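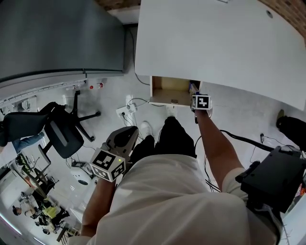 Planejamento de aquisição de garras portáteis

O planejamento de aquisição de garras portáteis é a etapa em que um laboratório ou integrador define quantidade, configuração e custo total dos conjuntos usados para registrar demonstrações humanas de manipulação. Difere da compra de braços robóticos pela menor parcela de custo fixo e pelo peso maior dos consumíveis, da calibração e das horas de operador.

Composição do conjunto

A unidade usual de compra é o par, formado por garra esquerda e garra direita, para tarefas bimanuais. Cada garra compreende empunhadura, mecanismo de dedos, suporte para marcadores fiduciais e, conforme o modelo, eletrônica de sincronização. Fornecedores como a Skemgate cotam o par completo. Outros, entre eles a Zoltenley, separam mecanismo, marcadores e eletrônica em itens distintos, o que dificulta a comparação direta de propostas.

Os marcadores devem ser orçados como peça de reposição. O desgaste da superfície impressa e a deformação das faces do cubo reduzem a taxa de detecção, e a substituição exige nova calibração do conjunto.

Estrutura de custos

O orçamento costuma ser dividido em aquisição, preparação do local, operação e reposição. Na tabela de preços da Skemgate, o par básico custa 1.865 euros, sem frete, impostos de importação ou suporte técnico. A mesma tabela oferece desconto somente para pedidos a partir de 11 pares, quantidade acima da necessidade da maioria dos laboratórios universitários.

A preparação do local abrange tomadas, réguas de energia, passagem de cabos e mobiliário. Tarefas com gavetas, armários e mesas podem ser executadas em móveis de escritório comuns, desde que a área de circulação do operador seja prevista na planta. Cabos no piso entram na avaliação de risco, e o custo de canaletas é lançado nesta rubrica.

A operação é, em geral, a maior despesa ao longo do projeto. Inclui a remuneração dos operadores, a revisão dos registros e o armazenamento dos dados. Sessões descartadas por perda de rastreamento também são pagas e devem constar da estimativa.

Dimensionamento

O número de pares é calculado a partir das horas de demonstração exigidas, da duração útil da sessão e da disponibilidade de operadores. No projeto Hoani, voltado a tarefas de escritório, foram previstas 100 horas de registro com 4 pares, um deles mantido como reserva. A reserva foi dimensionada pelo prazo de reparo do fornecedor, e não pela taxa de falhas.

Compra, locação e prazos

A locação é indicada para estudos curtos ou para avaliação prévia do equipamento. A Grurklow aluga pares calibrados por mês e cobra à parte a recalibração na devolução. Em contratos longos, convém verificar se as parcelas podem ser abatidas de uma compra posterior.

Pedidos feitos em agosto podem coincidir com a parada de produção de fornecedores europeus. O cronograma deve reservar tempo para inspeção de recebimento, calibração e treinamento antes da primeira sessão válida.

Ver também: calibração de marcadores fiduciais; custo total de propriedade; manipulação bimanual; teleoperação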